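Help wanted: part-time front desk and stockroom person at Rantala Yarn & Mending

Hi, I'm Marwa El Khatib and I run a yarn and mending shop on the corner of Dratness Street, the one with the green awning and the bell that sticks. I need a second pair of hands, and I'd love it if those hands already knew how to wind a skein (I can teach you if they don't, it takes an afternoon and a fair amount of swearing).

The job is 32 hours a week, spread over four days, and we can talk about which four. I open at ten. You'd be here a bit before that to get the register going and put the sale baskets out front, weather permitting. Mornings are slow and good for unpacking. After lunch it picks up, and when the knitting circle comes in it gets loud, and you will be asked your opinion on at least one sweater that you have no opinion on.

What you'd be doing: ringing people up, answering the phone, taking in mending and writing the tickets clearly (please, clearly, I can't read my own), and keeping the stockroom in some kind of order. We carry 741 colors right now across all the lines, and they have to go back where they came from or I lose my mind by the weekend. You'd also pack the online orders. Most of those go out by regular mail, and I drive the big boxes over to the Nondow depot myself, so don't worry if you don't have a car.

You don't need shop experience. I'd take somebody friendly who has only ever worked a school bake sale over somebody with ten years in retail who sighs at customers. You do need to be able to lift a box of cotton cones, which is heavier than it looks! And you need to be okay with wool. I hired a lovely guy last year who sneezed for two weeks straight and we both had to admit defeat.

Pay is hourly, a little above what the cafe next door offers, and I'll tell you the number on the phone before you bother coming in. You get paid every other week, plus yarn at cost, plus whatever is left in the cookie tin. There's a key bonus after your first three months, meaning you get a small raise and also a key.
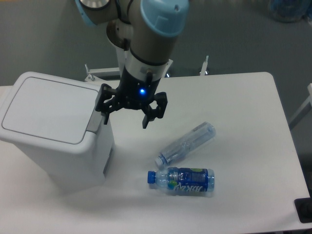 If you've read this far and you're still nodding, write me a few lines about yourself. A resume is fine but I'd much sooner hear what you're making at the moment, or what you gave up on halfway through (mine is a Ballari shawl, I've ripped out the border twice). Tell me which days you can't do and when you could start. I'm hoping for somebody by the end of October, before the holiday people show up all at once.

Drop your note through the door at 3614 Dratness Street, or hand it to me over the counter if you want to see the place first. I answer everybody, though it can take me a few days when the mending pile gets high. Two short trial shifts, both paid, and then we decide if we like each other.

Posted Oct 2, 2022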